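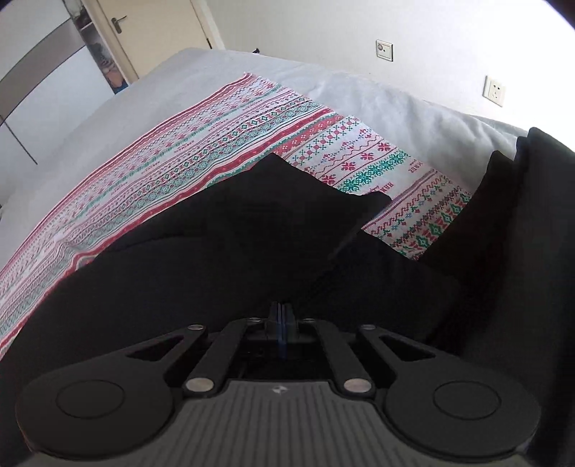 Stindgate's old bus route to Cilutbridge is coming back, and it stops at the hospital this time

By Aniela Tokarz
22 Mar 2026

Anyone who grew up in Stindgate will remember the 23, the slow green bus that wandered out past the feed store, stopped at the bottom of Mill Road whether or not there was anybody standing there, and finally rolled into Cilutbridge with its windows rattling. It was never a fast ride and it was rarely a quiet one, but it got people to work, to their grandmothers and to the movies, and when it stopped running a good many households had to rethink their whole week.

Well, the 23 is coming back. Mahrous, the family-owned coach company that already runs the school buses on the east side of the county, confirmed that it has signed an agreement to operate the route for the next six years, with the first buses leaving from the stop outside the Stindgate post office as soon as the spring road repairs are finished. The ride will take 40 minutes from end to end, a little longer than it used to, and most of that extra time comes from a new loop past Cilutbridge Hospital.

That loop is the part people have been asking for. The old bus let passengers off at the train station, and from there it was a long uphill walk to the hospital's front doors, on a sidewalk that disappears altogether near the gas station. If you had a bad knee or a baby in a stroller, or if it happened to be one of our wetter mornings, you called a neighbor and hoped for the best.

"My wife had appointments up there all last year, and I don't drive at night anymore," said Driss Badawi, who has lived on Mill Road since before it was paved. "Our neighbors were wonderful about it. They never once made us feel we were asking too much. But you do feel it all the same, and I'd be happier just paying my fare and bringing back a pie now and then because I want to."

Mr. Badawi was among the 222 people who signed the letter that went to the county last November, asking for the bus to be restored. The letter started out on the counter at Driltari, the coffee shop across from the post office, where it sat next to the register under a sugar jar so it wouldn't blow away every time the door opened. Ilir Kadrić, who owns the shop, said he had expected it to fill a page or so and was surprised to find himself running to the back for more paper.

"People would come in for a coffee and end up staying half the morning telling each other bus stories," he said. "There was a couple who met on it. There was a man who left a trombone on it, and the driver brought it to his house. I should have written them all down, really, but we were busy, and you know how it is with a line at the counter."

The county's reply took most of the winter. The original plan would have brought the bus back on a shorter route, turning around at the shopping center without going into Cilutbridge proper, and there was some grumbling about that at the January meeting, which ran so late that the building's heat had gone off by the time everybody went home. The version that was finally approved goes the whole way, with morning, midday and late afternoon departures in both directions, and an evening bus that leaves Cilutbridge after the last train comes in.

Abdelilah Filali, who handles scheduling for Mahrous, said the evening bus was the hardest piece to fit in, and that he had gone back and forth over it more times than he cared to admit. The company has to have its drivers rested and ready for the early school runs, and for a while it looked as if the late trip would have to wait for another year. In the end one of the longtime drivers offered to switch to evenings for good, saying he had never liked getting up early in the first place.

Fares haven't been set yet. Mr. Filali said they would be in line with what passengers pay on the company's other routes, that children traveling with an adult would ride free, and that a monthly pass is being worked on. Printed timetables will be available at the post office, at both libraries and, naturally, on the counter at Driltari.

There are still a few loose ends. The stop at the bottom of Mill Road lost its bench several years ago, and the shelter by the feed store has a roof that lets in more than it keeps out. The county has promised to replace the shelter, though it would not say when. The bench may come sooner. Ilari Pelkonen, who teaches shop at the high school, has already told his students that it's going to be their spring project, and they have been arguing happily over whether it ought to have a back.

"It's going to have a back," Mr. Pelkonen said. "I've waited for that bus. You want a back."

The number, by the way, was never in any real doubt. The county had penciled in something longer, with a letter on the end of it, to match the newer routes up north. Mahrous asked if it could please just be the 23, and the county said that would be fine.

Riders with questions about the stops, or with suggestions for the timetable before it goes to the printer, can leave a note at the post office or call the Mahrous office during business hours.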